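Odard Wool-Blend Underblanket, Natural White

We have been selling bedding out of the same long, drafty storefront for 23 years now, and if there is one thing we get asked for every winter without fail, it's something to put between the mattress and the person. People spend a great deal on what goes over them and then wonder why they still wake up chilly at four in the morning. A fair bit of the warmth you lose at night goes straight down, and the Odard underblanket is the one we like best for keeping it where it belongs.

It's a quilted pad with a wool-blend filling and a brushed cotton face, and it goes on the mattress under your fitted sheet. There are wide elastic straps at all four corners (the old model had narrow ones, and we heard about it from quite a few of you). The new straps will hold on a mattress up to 15 inches deep, so pillow-top owners can stop pinning things in place.

## How it sleeps

Softly, and without much fuss. The filling has some spring to it, so you don't feel the stitching, and it doesn't trap heat the way a foam topper can. Duván Flores, who looks after our bedding department, has kept one on his own bed since February and says he now uses a lighter cover than he used to – he was always a two-comforter man before that.

If you're layering, keep it simple. Underblanket, sheet, one warm cover, and a throw at the foot for the really cold nights.
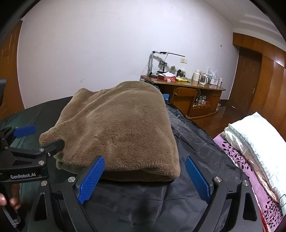 *A folded brown fleece over a dark cover.*

## Sizes and details

| | |
|---|---|
| Sizes | Twin, Full, Queen, King |
| Face | Brushed cotton |
| Filling | Wool and polyester blend |
| Straps | Elastic, 2 inches wide, all four corners |
| Color | Natural white |
| Made by | Odard, at the Indovau mill |

Each one comes rolled in a cotton bag. Give it a good shake when you take it out and let it lie flat on the bed for 8 hours or so before you judge the thickness, as it will look a bit sorry for itself at first.

## Washing

Cold water, gentle cycle, a mild liquid soap and no bleach. Dry it flat if you have the room. A tumble dryer on the lowest setting is fine too, though please take it out while the edges are still a touch damp and let the air do the rest. The Sánchez wool soap we carry works nicely and doesn't leave much of a smell behind.

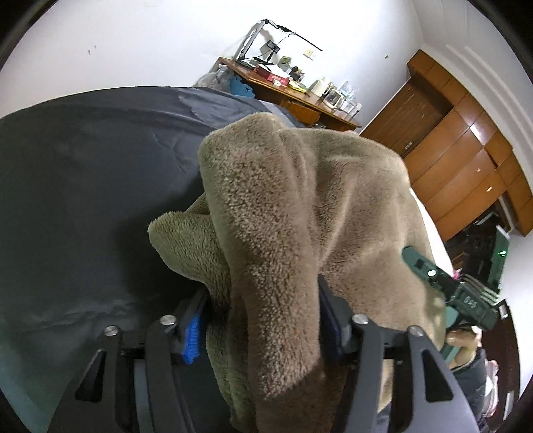 **Can I use the underblanket on top of a mattress heater?**

We'd advise against it. The filling holds heat very well, and most heated pads are meant to have only a sheet over them, so check the booklet that came with yours before adding any layer.

## Goes well with

The Imura flannel sheet set fits neatly over the pad in every size we stock, and the deep pockets leave room to spare. We also keep spare corner straps behind the counter, sold in pairs, for anyone still getting good use out of the older model.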